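Toom Replacement Waistband Elastic, 25 mm
Sold by the roll. Knitted, white or black.

Every house has a drawer of pants that are perfectly good except that they fall down. The cloth is fine, the seams are fine, and the elastic gave up sometime during the last presidential administration. Toom is for those pants.

It is a soft knitted elastic that stays flat when you stitch through it and doesn't curl into a rope after a month. We tried braided elastic first. Braided elastic gets narrower when you pull it, and so did our patience.

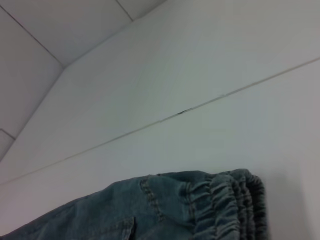

The 25 mm width suits most adult waistbands. For ankle cuffs and kids' sleeves you want the 16 mm, listed separately under Toom Narrow. Please measure the channel before ordering. Refilwe Le Roux in our returns department has a shelf of rolls bought by people who went by eye, and she would like her shelf back.

Stretch and care
Stretches to twice its resting length. Machine wash warm, tumble dry low. Chlorine bleach will kill it, as it kills all elastic, so keep it out of the pool bag.

How much to cut
Measure the waist where the pants will sit, take off a tenth, then add an inch for the overlap. Pin it and try it on before you sew it shut. Do this standing up and then sitting down — a waistband that feels fine on your feet can turn on you at dinner.

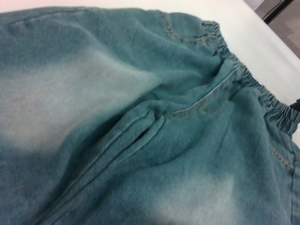

Gathered elastic waistband on teal fleece.

What's on the roll
35 yards, wound on a cardboard core, with a blunt threading bodkin taped inside. The bodkin is small and will be lost. Spares are sold in the Jerkby notions kit, along with the safety pins you were going to use anyway.

Orders placed by 23rd July ship from the old warehouse. After that we move, and Marcus Holloway has asked us to promise nothing until August. 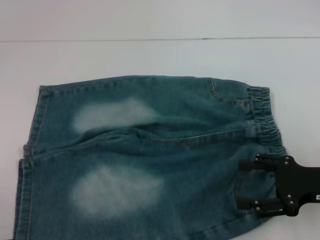
Can I use it in a waistband that has a zipper and button?
Only across the back. Open the band at the side seams, anchor the elastic at each one, and leave the front flat so the zipper still closes.

Related items: Toom Narrow, Jerkby notions kit, Vevatlow seam ripper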